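Home & Garden Forums > Kitchens > Countertops and Surfaces
Thread: Marble or quartz for a rental unit, and who pays for etching?

octavio_h
Posts: 748
I own a two-unit building and the upstairs kitchen is due for counters before the next tenant comes in. The old laminate is swelling at the sink seam and I'm done gluing it down. I have a quote for real marble that came in lower than I expected, because the yard has leftover slabs from a canceled job. The quartz quote is higher by $600.

Everyone I talk to says marble in a rental is crazy. My downstairs unit has had a marble top for 11 years and it looks fine to me. It has some dull spots near the stove. So I'd like to hear from people who have lived with either one under normal use by people who don't own the place.

The look I'm after is pale with soft gray veining, and the walls are staying teal no matter what anybody says about it.

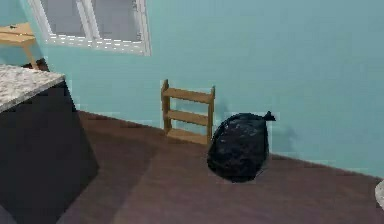 The second part of my question is the lease. If a tenant leaves a lemon on the counter overnight and there's a ring, is that wear and tear or is that damage? My current lease doesn't mention counters at all.

Thanks in advance.
Octavio Huaranga

gasketgirl
I'd go quartz and not think about it again. $600 spread over the years you'll own the building is nothing. Marble etches from vinegar, wine, tomato, orange juice, soda. Sealer does not stop etching. Sealer only slows down staining. A lot of people mix those two up and then get mad at the sealer.

On the lease question, I would never try to charge for an etch mark. You put a soft stone in a kitchen and somebody cooked in it.

pesek_stone
I cut and install stone for a living so take this with that in mind. Both materials will outlast the cabinets.

Etching is a chemical change in the surface. Acid eats the calcite and leaves a dull spot. On a honed finish you will hardly see it. On a polished finish you will see every one when the light comes in low from a window. If you buy the marble, ask the yard for honed. If the slabs are already polished, a shop can hone them before install, but get the price for that first because it might use up your savings.

Quartz is ground stone in resin. It doesn't etch from food. It can scorch. I have replaced quartz tops where a tenant put a pan straight off the burner next to the cooktop. It leaves a yellow or white mark, and you can't sand it out the way you can with marble.

So the question is which kind of careless you expect.

Eduard Pešek

octavio_h
That helps. The downstairs top is honed, I think. It never had a shine. I didn't know that was why the spots don't bother me.

gasketgirl
I disagree on the scorching being an equal risk. I've had quartz in two places and put hot things on it by accident more than once with no mark. Acid gets on a counter every single day. It isn't a fair comparison.

pesek_stone
It depends on the resin and on how hot. A mug or a plate from the microwave, no problem. A cast iron pan from a high burner is another story. I agree that acid is more common. I only said one can be repaired in place and the other usually can't.

ruthless_in_reno
Neither. Put in a good laminate and replace it when it's ugly. There are laminate patterns with gray veining now that most renters will not know from stone. I manage seven units and every one has laminate. The only failures have been at sink seams, same as yours, and that comes from somebody not running a bead of silicone.

If you do want the veined look, put some ordinary kitchen things on the sample before deciding. Busy veining next to a shiny appliance looks different from the sample chip in your hand. It also hides crumbs, which can be good or bad depending on your tenants.

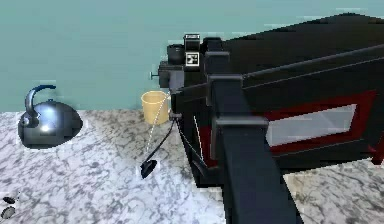 Silver kettle with the dark blue handle on gray-veined white marble, teal wall behind.

The Domonis line is the laminate I've used the most. The edge profile is decent and it doesn't have that brown line along the front.

octavio_h
I like the kettle against it. I should have said that I'm not going back to laminate. I've replaced this one once already.

ruthless_in_reno
Fair enough. But then you replaced it once and it cost you what, a weekend?

octavio_h
A weekend and a sink that had to come out twice, because the first cutout was wrong.

mill_and_main
Landlord here too, three units, all in an old building where no wall is square. Something I haven't seen mentioned is the corner. If your kitchen is an L, ask how they are going to do the seam. With strong veining, the seam at the inside corner is the first thing you'll see, and a diagonal seam is weaker than a straight one. With a soft cloudy pattern you can get away with a straight butt seam and most people won't find it.

Also ask who measures. I had one shop (Altley, they're gone now) that used my own drawing and then blamed me when the back edge had a gap you could drop a pencil in. The wall had a bow in it. A proper shop makes a template on site after the cabinets are set.

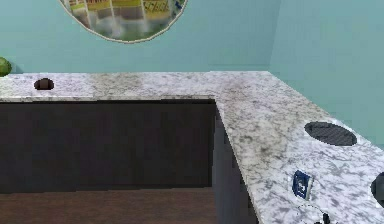 And don't let them talk you into a four inch backsplash in the same stone if you're going to paint anyway. It's an extra strip to caulk and it collects grease on the top edge. I stopped using them. Plain painted wall down to the counter with a clean line of caulk, and use a scrubbable paint. Behind the stove is different, put something hard there.

pesek_stone
Correct on the template. Never fabricate from a customer's drawing. I'll argue a little about the backsplash. If the wall is out by more than the caulk can cover, the strip hides it. Otherwise the installer has to scribe the stone, or cut into the drywall and slide the slab back. I do it both ways. Cutting the drywall looks better but it takes longer and some landlords don't want to pay for it.

gasketgirl
Paint right down to the counter behind a sink is going to peel. I've seen it in every apartment I've rented.

mill_and_main
Mine hasn't peeled, but I recaulk every March whether it needs it or not. If you aren't going to do that then yes, put up a strip or a row of tile by the sink.

tello_tenant
I'm on the other side of this. I rent a place with white marble, and the lease has a full paragraph on it. No cutting on the counter, no hot pans, wipe up acids right away, only use the cleaner they leave under the sink. It made me nervous enough that I bought a big cutting board and basically don't use the counter. Then at the walkthrough for my last renewal the owner pointed at a dull spot by the fridge that was there when I moved in. I had photos, luckily.

If you go with marble, take dated photos at move-in with a light held low across the surface. Otherwise you and the tenant will both be guessing. And don't charge people for etching. It will happen.

octavio_h
That's a good point about the light. I take photos but always from the doorway, so they wouldn't show anything.

I wasn't planning on a full paragraph. Something like "use a cutting board and a trivet" and leave it there. I'd rather supply both.

ruthless_in_reno
Supply the cutting board and it will leave with the tenant.

tello_tenant
Probably, but it's cheaper than a counter.

mill_and_main
On cleaners, since it came up. No vinegar, no bathroom spray, no powder. Dish soap and water is fine for both stone and quartz. I used to buy a bottle of Fevent for each unit and quit doing it. Tenants used it on the stove and the floors and then it was empty, and they went back to whatever they bought themselves.

For the sealer, do the water test. Put a puddle on it, wait ten or fifteen minutes, wipe it up. If the stone is dark under it, reseal.

pesek_stone
Yes to the water test. Also reseal between tenants regardless. It takes less than an hour in an empty kitchen.

octavio_h
Update for anyone who finds this later. October 11, 2026. I went back to the yard and two of the leftover slabs are honed already. The third is polished, but I only need two for the L. They're going to template after the cabinets are leveled, and the seam will be a straight one to the left of the corner. I asked for no backsplash strip except behind the sink, where I'm doing one row of tile.

So it's marble. The lease line will say to use a board and a trivet, and I'm leaving etching out of the deposit.

gasketgirl
I still think you'll regret it but the no-charge part is decent of you. Post it when it's in.

pesek_stone
Before they cut, ask to see both slabs stood up next to each other. Leftovers from one job aren't always from the same block, and the gray can be a shade off.

octavio_h
Going by Thursday to look at them. Will do.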